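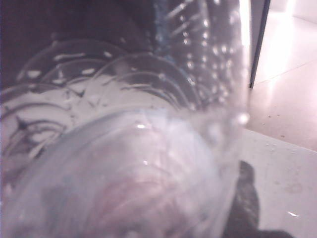

Clear cup up front, patterned glass stacked up behind it. 

Jun 22, 2018

Starting a thread on the drinks table, mostly so I have it written down before October. Skip it if you don't care about cups.

Background for anyone new: the Clestden open evening needs drinks for 200 people. Last year we used throwaway cups and filled bag after bag. This year Nandi Visser asked if we could use real glassware plus a set of clear plastic cups that get washed and put back. I said yes before I thought about the washing.

The patterned pieces came from a house clearance in Rorkosdale. One seller, one price, bring your own boxes. Hendrik Lekota drove. Two trips, and the second one was for the box we left on the porch.

First thing I learned is that patterned glass holds on to old dust. A quick rinse does nothing for it. Warm water, a drop of dish soap, a soft brush, then rinse again. Go slowly around the rims.

Second thing: don't stack glass while it's warm from the sink. Let it come down to room temperature first. If two pieces do lock together, put cold water in the inner one and stand the outer one in warm water. Wait a few minutes and twist gently. Don't pull.

Plastic cups are a different problem. They scratch if you use the green side of the sponge, and every scratch shows once there's a light behind it. Cloth only. I also keep them out of the dishwasher - they go cloudy after a few rounds.

Someone asked what all this costs. The whole budget for the evening is 1,603, and I'd like to keep 1,000 of it for food. Everything to do with drinks has to come out of what's left, including the ice.

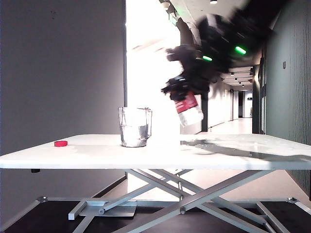 Pouring is the part I want to get right this year. People hold up the line when they have to unscrew a bottle, pour, and find somewhere to set the cap. I'd like everything served from pitchers, with the bottles kept off to one side. The clear glass one with the handle is the kind I mean, because you can see from across the room when it needs filling. And the little red cap lying flat on the table is exactly what I end up chasing all night, so there will be a bowl for those.

White tables, no tablecloths. I know that's not a popular choice. Cloths get soaked by the first hour and then they look worse than a bare table. A bare top can be wiped in one pass.

Nandi wants to borrow more pitchers from Lilholm. They have the heavy kind with a lip that keeps the ice back. Waiting to hear if we can have them the night before.

Hendrik asked if we need labels. Yes for anything with sugar in it, no for water. Masking tape on the handle and a marker. It peels off clean if you do it the same night - leave it a week and you'll be scrubbing.

Still to do: find lids for the storage boxes, buy more dish towels, and ask Arnardóttir about the ice. If you have flat cotton towels you don't need, I'll take them. No terry cloth please, it leaves lint on the glass.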